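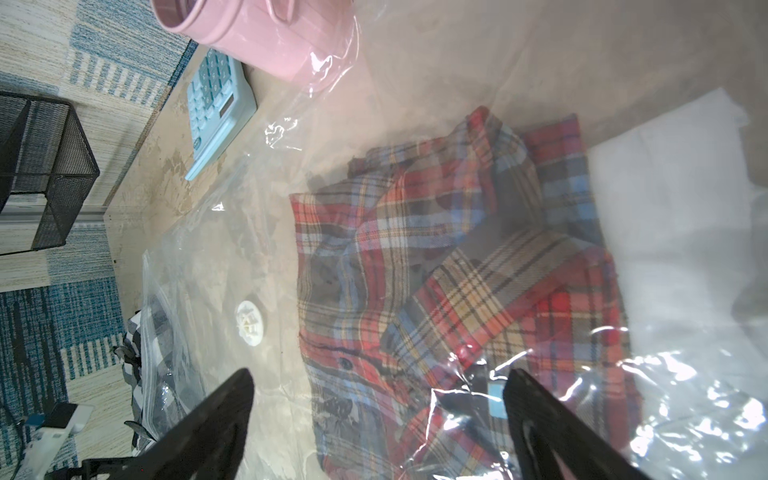 The plaid flannel, bagged. Mug and calculator keeping it company.

Saturday, and I have discovered vacuum bags! I know, everybody else has had them for years, but I've been cramming sweaters into drawers since I moved to Dinomville and I'm a convert as of this morning. The move to Morkonby is 178 miles and my car is small, so anything that makes a shirt flatter gets my full support.

I started with the red and blue plaid flannel, the one with the yellow in it, plus the black and white gingham that never irons right. You fold, you press the zipper strip shut from one end to the other (slowly! I missed a bit the first time and had to go back), and then you put the vacuum hose on the round white valve. The sound it makes is so satisfying. I did 2 bags before breakfast and would have done more, but I ran out of clothes I could live without for a week.

The calculator was out for the budget. I have 2,000 set aside for the whole thing and the deposit takes 800 of it, so the rest has to stretch - gas, boxes, a shower curtain, dinner the first night. I'd love that dinner to be from Ruangrit, if they still do the green curry.

The pink mug gets wrapped in socks and rides up front with me. The wire organizer can go in last, full of pens and chargers. I want to keep the striped carpet down till the very end too, it makes the place feel like mine.

Tomorrow, the winter coats. I can't wait to see how small they go!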